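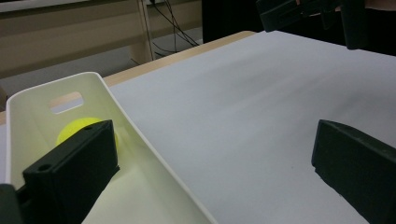

Yellow ball, white tray.

Borrowed and brought back: a morning with Bożena Lis
By Ermanno Serra
1 February 2020

The kettle had already boiled twice by the time I found the right door, which is at the side of the old chapel on Garside and not, as I had convinced myself, round the back by the bins. Bożena Lis let me in, took my wet coat off me and put it on a radiator with a firm pat, as if it were a cat that might try to leave. Then she gave me a biscuit and asked whether I'd had toys as a child, and which ones, and what had become of them. It was a good few minutes before I remembered I was supposed to be the one asking.

She has run the Garside Toy Library since her younger son started school. Families join for the price of a couple of coffees, borrow what they like for a fortnight, and bring it back so somebody else can have a turn. There are 94 families on the books at the moment, and if you come in just after school on an opening day you would swear they had all turned up together.

"I didn't have a plan," she told me. "People like a story where you had a plan. I had a flat with a very small hallway, and in the hallway I had a garage with a ramp, a big wooden one, and both my boys had stopped looking at it. And downstairs was a little girl who looked at it every time our door was open. So I lent it to her. Her mother was so worried about it being scratched that she wrote me a note with a return date! I still have the note. That was the first loan, really."

The garage came back in good order, and a doll's pram went out in the other direction, and before long Bożena had a shoebox of notes and no hallway at all. She moved into the chapel's side room in March the following year with 10 toys and a trestle table. The table is still going, with a wad of folded card under one leg.

I wondered how she chooses what to take in, given how much people must want to give her. She laughed for quite some time at that.

"You learn to say no with a cup of tea in your hand. Everybody means well. They bring me jigsaws, and I ask if all the pieces are there, and they say oh yes, I think so. You mustn't think so! You must sit down and do the jigsaw. I have a rule now that whoever donates one has to do it here at the table first, and I have met some very nice people that way."

Her own taste runs to plain things. She likes blocks, balls, cloth, anything with a lid. She has nothing against batteries and says children should have some noise in their lives, but she has noticed that the loud toys tend to come back early and the plain ones come back late, with apologies.

"A ball is never overdue by accident," she said. "They hide it. One boy told me his had gone to live with his grandad. I said, well, give them both my love."

The game everybody wants is Boteo, a racing game with small painted boats which a neighbour made for her one winter and which exists, as far as either of us knows, nowhere else. The rules are written on the inside of the lid in two different hands, and they disagree about what happens when boats meet in the harbour. Bożena has been asked to settle this many times and refuses. Families who borrow it have started pencilling their own rulings around the edges, and she showed me the lid with great pride. My favourite says simply "Youngest decides, but only once."

We talked for a long while about mending. She does most of it herself in the evenings with the radio on, and she is particular about it. Paint gets touched up only where it has gone sharp or flaky. Worn patches she leaves alone. A toy bear called Żak, who came with her from her mother's house and is strictly for visiting, has had his ears replaced in a brown that doesn't match, and he sits near the door so that small people who are unsure about coming in have somebody to talk to first.

"My mother made all our toys last," she said. "She was a schoolteacher, very tidy, a bit frightening, and she could mend anything with linen thread. When I sew on an arm I can hear her telling me the stitches are too big. They are too big. She was right."

I asked whether it ever gets too much. She thought about it properly, turning her cup round on the table, and said that the washing does. Everything that can be washed is washed between loans, and in the winter nothing will dry. Last January she had stacking cups along every windowsill at home and her husband asked, quite politely, if he might have one end of the bath back.

"But then someone comes in," she said. "There was a father who came every fortnight for a year and hardly spoke. He took the same train set each time unless it was out, and then he took nothing. When his daughter was too big for it he came in with her and they carried it back together, and he stayed until we closed, telling me about every layout they had built. Every one! I had my coat on. I took it off again."

There are up to 200 toys in the room now, depending on what is out, and she would like a second cupboard and somebody with a van for an afternoon. She would also like the yellow teapot back, the one from the tea set. She isn't cross. She only wants it to know it's missed.

My coat was dry by then, and rather warm. She sent me off with another biscuit for the bus and a skipping rope, due back in two weeks.

More from Ruler
The man who tunes the school pianos
Soup for a full house, and what to do with the leftovers
Why our street still has a noticeboard
Learning to swim at 60-something: a reader writes

Comments

Maureen T.
What a lovely read. We had the train set the summer my twins had chickenpox and I don't know how we'd have managed without it.

pdw
Boats that meet in the harbour BOTH go back one. It is perfectly clear on the left side of the lid.

Hattie
It is perfectly clear on the right side that they don't!

Colin from the hill
I have a van. How do I get in touch? Happy to do an afternoon, mornings are difficult with the dog.

Anon
We may have the teapot. Will look behind the piano.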